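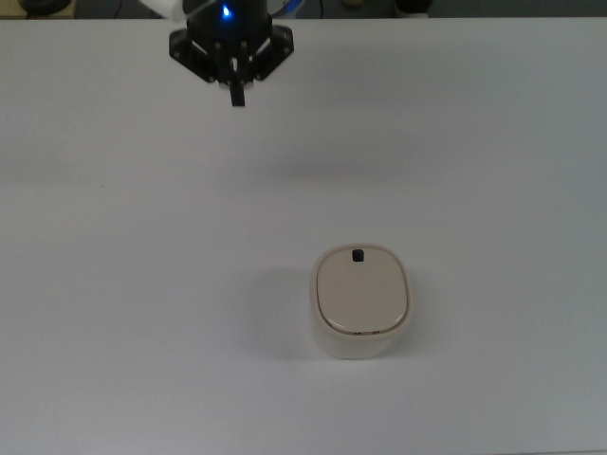
白い机の上のクリーム色の容器を、ふたの位置まで安定して検出するには?

ものづくり相談室 > ロボット・制御 > 学校・部活動

閲覧 3,789 コメント 2 シェア 4

投稿者:制御班の二年

高専のロボット系の部で、卓上の容器を見つけてふたに触れる課題をやっています。アームはMevisar、上から見るカメラはTresdenの広角、画像処理はPythonとOpenCVです。12月に校内の発表会があり、そこで動かす予定です。

困っているのは検出です。机が白のつや消し、容器がクリーム色で、ふたはそれより少し濃いベージュです。角の丸い四角形で、ふたは縁の少し内側に収まっています。グレースケールにして二値化すると、机と側面がつながってしまい、輪郭が取れません。しきい値を下げると今度は容器の左側に出る影を拾います。影は左下に向かってぼんやり広がるので、影ごと囲んだ大きな領域が容器として返ってきて、中心が左にずれます。

ふたの奥側に小さな黒い部分があって、そこだけははっきり見えるので、黒を目印にする方法も試しました。ただ、グリッパーも黒いので、画面にグリッパーが入っているとそちらを選んでしまいます。アームを完全に退避させればよいのですが、動かしながら位置を直したいので、できれば写った状態で処理したいです。

試したことは次のとおりです。

・Cannyのしきい値調整。手前の縁の明るい線は出るが、奥の縁が途切れる。
・背景差分。机だけを先に撮っておく方法。アームの影が机に落ちるので、そこも差分に出る。
・平均値フィルタ。あまり変わらない。

学習させる方法も考えていますが、撮影済みの画像は200枚しかなく、ラベルはまだ付けていません。机に色の付いた紙を敷くのは、課題の決まりで使えません。照明は自分たちで動かしてよいことになっています。

どこから手を付けるのがよいでしょうか。部内では学習派と画像処理派に分かれていて、話が進みません。

投稿者:kumitate_oyaji

照明を変えるのが早いです。影が出なければ済みます。
カメラの性能の問題かもしれないので、Kocsisのもっと良いカメラに替えるのも手です。うちの職場では替えたら直りました。

投稿者:はんだ煙

学生のころに似た課題をやりました。今も仕事で画像を扱っています。学習に行く前に、画像処理でまだできることが残っていると思います。

1. グレースケールをやめる
白い机とクリーム色の差は、明るさより色味に出ます。写真を見ると、机は左や奥のほうが少し青っぽく、容器は黄色寄りです。Lab色空間に変換して、b成分だけを表示してみてください。影は主に明るさが落ちるものなので、b成分では容器ほど目立たないことが多いです。影の中は色味も少し動くので、完全には消えません。

2. カメラの自動設定を切る
自動ホワイトバランスと自動露出がオンだと、黒いグリッパーの写り方が変わるだけで机の色まで動きます。背景差分がうまくいかない原因の一つもこれだと思います。両方とも固定してから、背景をもう一度撮ってください。順番としては1より先にやったほうがよいです。

3. グリッパーは計算で隠す
関節角は制御側で取れているはずなので、順運動学でグリッパーの位置を出し、画像に投影してマスクします。正確な形は要りません。大きめの多角形で十分です。机に落ちる影は別の場所に出るので、マスクには含まれません。影のほうは1で対応します。
本体の青いランプを目印にして追いかける案も出そうですが、手首の向きで見えなくなるのでやめたほうがよいです。

4. 黒い部分は最後に使う
先に容器全体の領域を取り、その中だけで黒を探します。探す範囲を絞れば、グリッパーと間違えることは減ります。ただし、グリッパーが容器の真上に来ると重なって見えるので、その区間は直前の位置を保持する処理を入れてください。容器が勝手に動かない前提なら、それで足ります。
黒い部分が取れると、容器の向きも決まります。四角に近い形だけだと、90度ずつ回した向きの区別がつきません。

5. 影について
今の配置だと、光は主に右上から来ているように見えます。反対側にも弱い光を足すと左の影は薄くなります。直接当てるとふたの表面が光って白く飛ぶので、白い紙やトレーシングペーパーを挟んでください。手前の縁にはすでに明るい反射の線が出ているので、ここが太くなったら当てすぎです。

学習については、この容器一種類なら急がなくてよいと思います。200枚でも試すことはできますが、同じ照明、同じ位置の写真ばかりだと枚数の意味があまりありません。撮り足すなら容器の位置と向きを毎回変えてください。評価用の画像は、撮影した日ごと分けておくこと。連続して撮った画像を混ぜると、点数だけ良くなります。

投稿者:制御班の二年(返信)

ありがとうございます。自動ホワイトバランスがオンのままでした。固定してb成分を見たところ、容器が一つの塊で出るようになりました。左の影は根元の濃いところが少しだけ残りますが、オープニング処理をかけると取れました。

マスクは実装中です。カメラとアームの座標合わせが雑だったようで、アームを手前に伸ばすと多角形がずれます。先に校正をやり直します。カメラの買い替えは部費の都合で無理でした。

投稿者:はんだ煙(返信)

校正の点は机の四隅の近くまで取ってください。中央だけだと、広角レンズの端でずれます。歪み補正を先にかけてから座標を合わせる順番です。

投稿者:Cinmont使い

解決後かもしれませんが、学習のほうの経験を書いておきます。

うちのサークルはCinmontのラベル付けツールで、箱とふたを別々のクラスにして領域を塗りました。300枚の時点では、ふたの奥の縁が机まではみ出すことがよくありました。1,000枚まで増やして落ち着きましたが、途中で照明の角度を変えた画像を入れたのも効いているので、枚数だけの効果かどうかは分かりません。

ラベルを付ける前に、側面をふたに含めるかどうかを部内で決めておいてください。うちは人によって違っていて、半分ほど付け直しました。斜め上から見ると手前の側面も写るので、そこで迷います。

発表会が12月なら、今は色の方法で動かして、学習は来年度の課題に回すのが無難だと思います。撮影した画像は捨てずに、照明の条件をファイル名に書いて残しておくと後で使えます。

コメント 2 シェア 4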